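Jelholm Test Kitchen: Working Practice at the Coffee Station

Posted 4/17/25

Our bench rules for two-armed work run to 31 points, and most visitors only want to see the ones that apply to hot drinks. This page collects those. The rules were first written in October for the Tasell project and have been revised 4 times. They cover setup, handling, and what the operator signs for at the end of a shift.

The coffee station is the one we use to train new operators. It has liquid, metal surfaces, and a container that breaks if it is squeezed too hard, so most of the handling rules come up in a single pour.

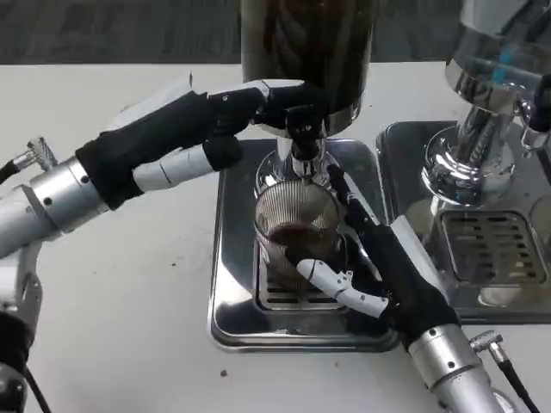 Rule 9 says that a cup under a spout is supported from the side and never from above. Fingers stay clear of the rim. The grip limit is set for the cup in use, and it is set again whenever the cup type changes, even between two glasses that look alike.

Rule 12 covers the second hand. It may steady the machine during a pour, but it may not push, pull, or carry weight. If the machine shifts on the table, both arms stop and the operator resets by hand.

Rule 14 is about cables. Connectors are checked for tightness before power-on, and the cable must have enough slack for the full reach of the arm. A cable may not cross a drip tray.

Rule 17: the table is wiped between sessions. Grounds and crumbs count as debris.

Every session is logged, including the ones that are stopped early. The log stands at 1,274 entries. Arms go to Ostrowski for inspection after 3,000 cycles, or sooner if an operator reports play in a joint.

The full rule sheet is posted at the Pundovmont site and at the front desk in Jelholm. Paper copies older than the current revision should be thrown away.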